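Folding trousers off the edge of a bed: one gripper or two?
Trollside Workshop Forum > Teaching by hand > Soft stuff

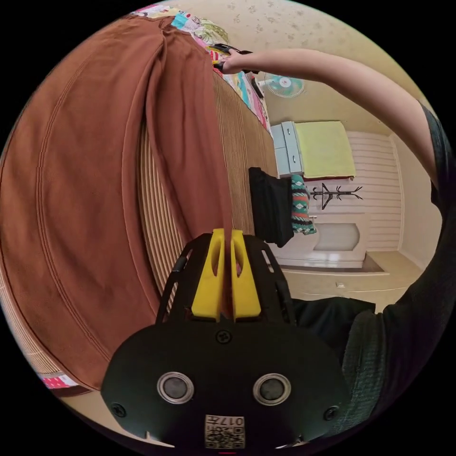
Post 1: levlow_lad
Saturday, and I am teaching the trousers. Or possibly a long something else, the wardrobe is not well labelled. I've got the fold pinched between the yellow fingers and the rest hanging down the side of the bed, and I can't decide what to do next. Lift straight up and lay it over the mattress, or slide along to the hem first? I've done 60 goes the first way and the model trained on them mostly learns to pull everything onto the floor. Which is at least a skill.

Post 2: Cai_and_cables
Slide to the hem. If you lift from the middle of a hanging bit you get a tent, and then you have to teach it about tents.

Post 3: grumbleweed
Disagree. Sliding is lovely when a person does it, as you can feel the cloth through the handles. The model only gets the pictures. Mine slid confidently along nothing at all for most of November.

Post 4: Peiyu Dai
How fast are you moving? I went back through 578 of my own goes with towels and the bad ones were nearly all rushed at the pinch. I close, wait a beat, then lift. It feels daft, like posing for a portrait with a towel, but the grabs got much better.

Post 5: levlow_lad
Quick, I'd say. I have the hand speed of a man who wants his lunch.

Post 6: akham_arms
Going to be unpopular and say do it by remote control. With a hand-held gripper you twist your wrist in ways the arm can't copy, then wonder why it sulks. If you drive the arm itself, every go is one it can do.

Post 7: grumbleweed
And every go takes a fortnight. I drove an arm through one pair of socks and aged visibly.

Post 8: akham_arms
Socks are a cruel place to start, to be fair.

Post 9: Cai_and_cables
Back to the trousers. Are you starting every go from the same drape? If it always hangs in the same place, it's learning your bed.

Post 10: levlow_lad
Mostly the same drape, yes. I see the problem now and would like not to.

Post 11: Peiyu Dai
Chuck them down differently each time, and mix in a few where the first pinch misses and you go back for it. I kept 83 of those and they were worth more than the tidy ones.

Post 12: grumbleweed
That I agree with. Still lift, though. Don't slide.

Post 13: levlow_lad
Right. Slower pinch, messier drapes, some misses left in, and I'll try half lifting and half sliding so that everyone can be annoyed. Will report back once I've redone the first lot.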